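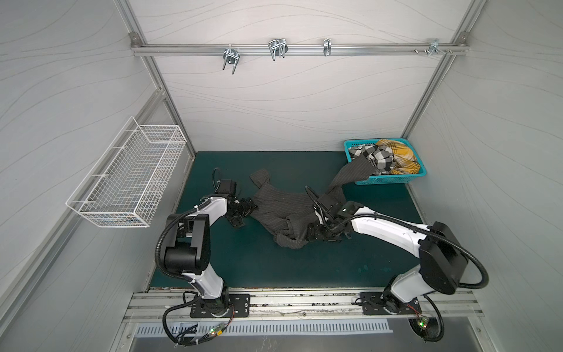

Mending evenings: what changes after the summer

Dear members and friends of the Trarkitz sewing room,

Many of you have asked me if the mending evenings will continue, and I am glad to write that yes, they will. We have signed again for the room on the first floor, and the rent stays the same until December. The big table stays too, although it must now stand by the windows so that the door to the stairs is free.

First, the lessons. Last season we tried to teach everything in one evening, and I think it was too much. People came with trousers to shorten and went home with one leg pinned. So from now on each evening has one subject only. We begin with hems, then buttons and buttonholes, then pockets, and after this we come to linings, which many people are afraid of. I was also afraid of them for a long time. My grandmother could put a new lining in a coat while she listened to the radio, and I still need silence and good light for it.

A few words about hems, as this is the question I receive most often. Please wash the garment before you bring it. Cotton and wool can become shorter in the first wash, and then a perfect hem is suddenly above the ankle. Bring also the shoes that you will wear with the trousers. We measure when you stand straight and look in front of you, so please do not look down at the pins! When you look down, the back of the leg moves and the length is wrong.

For striped cloth there is one more thing to know. If you take in the side seam, the stripes near the seam will meet at a different angle than before. On a wide stripe everybody can see it, on a narrow one you can often take in a little without a problem. I prefer to take in such trousers at the centre back, where the change is small and the jacket covers it. Baste first, with a long stitch and a thread in another colour, and try them on before you sew.

Now the practical matters. An evening costs 4 euros for members and the thread is included. Zips are not included, but we keep a box of them and you can buy one at the price we paid. We have bought our new thread from Cimenska, and it is stronger than the old one, but it needs a slightly larger needle. If your thread breaks all the time, please change the needle first and only then touch the tension wheel. The heavy Prallitz machine is back from repair and again sews denim. The light on it does not work yet, so take one of the small lamps from the cupboard.

The waiting list for the beginners' group has now 20 names on it. I will write to each person separately. If you are on the list and you have already found another course, a short message would help me very much.

There is also the button collection. A lady who moved away left us her tins, and we have sorted 3000 buttons by colour and by number of holes. Please take what you need for your own clothes and put the rest back in the right tin. The dark blue ones and the black ones are already mixed, and by evening light it is not easy to separate them.

Please write to me if you want to suggest a subject for the winter. Two people have asked for darning and one for shirt collars, and I would be happy to prepare both.

With warm greetings,
Orsolya Hegedűs
12 June 2024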